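Os serviços de manutenção da Residência Nendero recebem todos os anos as mesmas perguntas sobre a conservação de mesas de superfície clara. As recomendações seguintes aplicam-se às salas comuns e aos quartos, e substituem a folha distribuída anteriormente com o material de acolhimento.

## Limpeza corrente

A limpeza diária faz-se com um pano de microfibra humedecido em água morna e bem torcido. Não é necessário detergente, salvo em caso de gordura; nessa situação, diluem-se 2 colheres de chá de detergente neutro para a loiça em 1000 ml de água e passa-se depois um segundo pano, apenas com água. O tampo deve ser seco de imediato, com especial cuidado nas juntas e nos rebordos.

As superfícies mates exigem alguma contenção. O polimento insistente no mesmo ponto cria zonas de brilho que já não desaparecem, e os produtos com cera ou silicone deixam uma película onde o pó adere com facilidade. As esponjas abrasivas — incluindo as chamadas «esponjas mágicas» — ficam reservadas para os casos descritos mais adiante.

## Manchas

- **Café e chá:** aplicar uma pasta de bicarbonato de sódio e água, deixar atuar durante 9 minutos e retirar com pano húmido, sem esfregar.
- **Tinta de esferográfica:** humedecer um algodão em álcool etílico e tocar na mancha do exterior para o centro. Mudar de algodão com frequência.
- **Cola de etiquetas:** amolecer com óleo alimentar, levantar com uma espátula de plástico e lavar com a solução de detergente.
- **Marcador permanente:** proceder como para a esferográfica. Se a mancha persistir, contactar os serviços antes de experimentar outro produto.

Qualquer destes métodos deve ser ensaiado primeiro na face inferior do tampo. Nunca se misturam lixívia e produtos com amoníaco.

## Riscos e marcas de arrasto

A maior parte das marcas escuras em tampos brancos resulta de material depositado por outro objeto e sai com uma borracha branca de desenho. As restantes admitem uma passagem leve de esponja de melamina húmida, sem pressão e uma única vez. 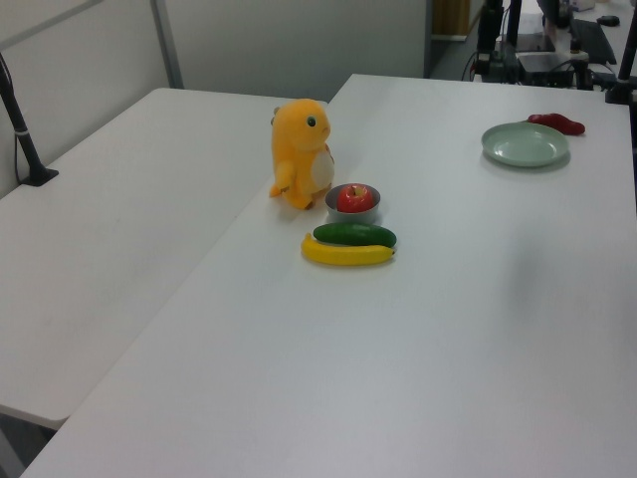 Para evitar novas marcas, recomenda-se a colocação de feltros autocolantes na base de candeeiros, jarras e tabuleiros. Os feltros retêm areia e migalhas e devem ser verificados periodicamente; os que estiverem endurecidos são substituídos. Os objetos pesados levantam-se, não se arrastam.

## Mesas encostadas

Quando duas mesas são usadas lado a lado, a junta acumula resíduos e humidade. Convém afastá-las uma vez por mês, aspirar o intervalo e limpar ambas as arestas. Se houver diferença de altura, verificam-se primeiro os pés reguláveis, nos modelos que os possuem, e só depois se recorre a calços.

As mesas da linha Zello, instaladas no edifício Nalton, têm o rebordo colado. Nestas não se utiliza vapor nem água em excesso — o rebordo descola a partir dos cantos e a reparação obriga a retirar a mesa de serviço.

Os pedidos de feltros e de reparação são entregues na portaria do edifício Nalton até sexta-feira ao meio-dia, com indicação da sala. Também podem ser feitos pela extensão 1919.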